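How a Robot Learns to Tidy Up in a Pretend House

Have you ever played a video game where you walk around a house and pick things up? Robots get to do that too, and for them it counts as school!

I've been trying out a learning kit called Flalness. It comes from a company named Vorkholm, and it's made for kids and grown-ups who want to teach a robot something without owning one. You don't get any wheels or wires in the box. You get a computer program, a workbook with 34 pages, and a pretend robot that lives on your screen. Mine came with the name Ester, and I never changed it.

So what is a simulator?

A simulator is a make-believe world inside a computer. Pilots practice in them before they fly real planes. Ester's world is a house, and it has walls, floors and furniture just like yours, only plainer. If she bumps into a wall, nothing breaks and you press a button to start over. (I pressed that button a LOT.)

The kit has 13 lessons. In the first one you just drive forward and turn. By lesson 2 you are already giving her little jobs, like "go to the back wall" or "find something green."

Why does she need so much practice?

You know what a cup is, even if it's a funny color or it's hiding behind a book. A robot doesn't know that. It has to look at lots and lots of rooms before it gets good at guessing. Flalness has 700 room setups, and the furniture and the small stuff change from one to the next. One of them has a tall, dark blue cabinet with a bright green container on top, and a light wooden nightstand with a purple handle on its drawer.
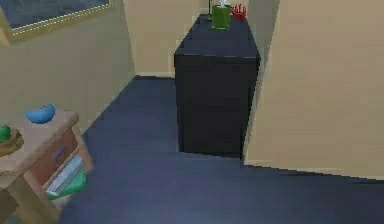

My favorite lesson is the one about finding a path. You draw a line on the floor for Ester to follow, and then the program tells you if she'd fit. My first line went straight through a chair. Oops!

Is it any good?

I think so! The pretend rooms look a bit blurry and simple, so don't expect a fancy game. The workbook has some long words in it too, and I wish there were more drawings. There's a bigger kit called Myung for older kids, where you write real code, but I'd start with this one. You will want a grown-up nearby to help set up the program. After that, pick a room, give your robot a job and see where she goes.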